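Jemevix starts free check of old redirects and page speed for small company websites

Rurarska, April – The web hosting company Jemevix opens this month a free checking service for small businesses which have changed the address of their website at least one time. The service is called Toltance. It looks for old links that lead to nowhere, for chains of redirects, and for pages that load slowly on a phone.

When a company moves its website to a new domain or a new shop system, the old addresses usually stay in search results, in printed catalogs and in the e-mail signatures of employees. A visitor who clicks on such an address should come directly to the right new page. In many cases he comes first to a second address, then to a third one, and sometimes he receives only an error message.

"Our customers pay for advertising and then they lose the visitor on the last step," says Maarja Paju, head of customer service at Jemevix. "They do not see it, as they always open their own site from the bookmark, and the bookmark works well."

Before the opening, Jemevix tested Toltance on 1057 websites of its present customers. Almost 30 percent of them had at least one redirect chain with 3 or more steps. The most frequent reason was an old rule that stayed on the server after the second or third redesign. The owners received a list of the addresses with a recommendation for each of them.

One of the first users was Sepp, a family company that sells spare parts for bicycles. "We changed the shop system and we believed that everything was moved," says Krum Angelovski, who takes care of the online shop. "The report showed us that the whole category of brakes was leading to the home page. We repaired it on Wednesday before lunch."

The check is started by entering the domain name on the Toltance page. It does not need any installation and it does not ask for a password to the server. The report comes by e-mail and it is written in plain language, so the owner can read it without a developer. A technical attachment with all server answers is included for those who want it.

The free version checks up to 2000 addresses on one domain. For larger websites Jemevix prepares an individual offer. Customers of other hosting companies can use the service under the same conditions – it is not necessary to move the website to Jemevix.

"We are asked often if the check can harm the site," says Līga Vaher, who leads the development of Toltance. "It only reads the pages, in slow speed, and it respects the rules in the robots.txt file."

Questions from the press are answered by Elīna Rozīte in the Jemevix office in Rurarska.

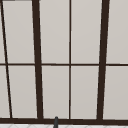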